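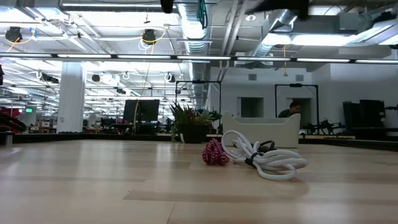 Support wrote back overnight and wanted to know whether the return had been filed under my old sole proprietor account or under the new LLC, and whether I had closed the first one before opening the second. Fair question, and the answer is a little embarrassing, so I'm going to write the whole thing out in this ticket and then it's all in one place.

Ticket 3577, sales tax module, return stuck on "Rejected by state"

Short version: I sell bags and small leather goods online under the name Candetti. I used to be a sole proprietor. In spring I formed an LLC, got a new tax ID, and registered the LLC for sales tax. I use Flumolar to do the books and file the returns. The first return under the LLC was rejected, and so was the second try, and I couldn't tell from the error if the problem was me, Flumolar or the state.

To answer you directly: I filed under the new LLC. And no, I had not closed the old permit. I thought (wrongly!) that registering the LLC would sort of swallow the old one. So for a while I had two open permits for one little shop, and both of them expected a return.

What I saw on my end

The return page showed the totals just fine. Taxable sales looked right, exempt sales looked right, and tax due came to $161. I clicked Submit, got the green check mark, and went off to make dinner feeling very grown up. Next morning there was a red banner and this:

Return rejected. Code 2000. Account number and taxpayer ID do not match.

I figured I'd fat-fingered something, so I submitted it again without changing anything. (I know. I know.) Same banner, same code.

What I tried before opening the ticket

Logged out and back in. Nothing.

Tried another browser, same result, and I had to find my password again, which took longer than the rest of it put together.

Went to Settings, then Business Profile, and checked the tax ID. It was the new LLC one, correct to the last digit. This is the part that threw me, because the profile page looked perfect.

Called the state line. I was on hold a good long while, but the person who picked up was really nice. She could see two permits under my name and address, and she could see no return at all for the LLC permit. From their side I had filed nothing. So "rejected" apparently doesn't count as "late but trying", it counts as not filed, and I'd want anyone reading this to know that if they're sitting on a red banner.

First reply from support, and what I did with it

You asked me to open Tax, then Filing Accounts, which is a different page from Business Profile. I had never been in there in my life. And there it was: the state account number was still the one from my sole proprietor permit. So Flumolar was sending the new tax ID along with the old account number, and the state quite reasonably said no thanks.

I changed the account number to the LLC one and hit Save. It said "Saved." I went back to the return, and the preview still had the old number at the top. I refreshed the page and it was still old. Then I cleared the cache, which you'd suggested, and it was still old.

I sent you a screenshot at that point with a slightly grumpy note attached. Sorry about the tone of that one, it was late.

Second reply from support

You explained that a return takes a copy of the account details when it's created, so changing the settings afterward doesn't touch a return that already exists. I needed to void the draft and make a new one. Okay! That makes sense once you know it, but the button is called "Archive," and I'd been scared to press it because I thought it would take my sales numbers with it. It didn't. The sales were all still sitting there when I started the new return.

So, in order, this is what worked:

1. Tax, Filing Accounts, change the account number, Save.
2. Open the rejected return and choose Archive.
3. Create a new return for the same period.
4. Look at the account number at the top of the preview before doing anything else.
5. Submit.

It was accepted a little after 3 in the afternoon. I got a confirmation number from the state, and I've saved it to my files and also written it on paper because I no longer trust anybody.

The old permit

I closed it through the state website. They ask for a last day of business, and I put the day before the LLC started selling. They also want a final return, even with zero sales on it. Flumolar wouldn't let me create that one because the old account number isn't in my profile anymore, so I filed it by hand on the state site. It was 2 screens and took no time at all.

One leftover problem: the orders that come in through Agbeko. I had a handful from the week of the changeover, and Agbeko still had my old business name on the invoices. The tax was collected properly, it's just the name on the paperwork. I've updated it over there and the new invoices say Candetti LLC. I have not reissued the old ones. If you think I should, please say so here and I'll do it.

Still open

The late filing penalty. The state told me I can ask them to waive it in writing, and that it helps to show I tried to file on time. Could you send me something with the times of both rejected submissions? The activity log in my account only shows the last one, and I can't get it to go back any further. A PDF would be great, but I'll take anything with times on it.

Also, the friend who talked me into the LLC uses Pratness for her books and says hers warned her about a mismatch before she submitted. I don't want to switch, I've got all my history with you guys. But a warning on the preview page would have saved me a week of this, so please pass it along to whoever decides those things.

Please keep the ticket open until the penalty letter is sorted. I'll check back here in the morning.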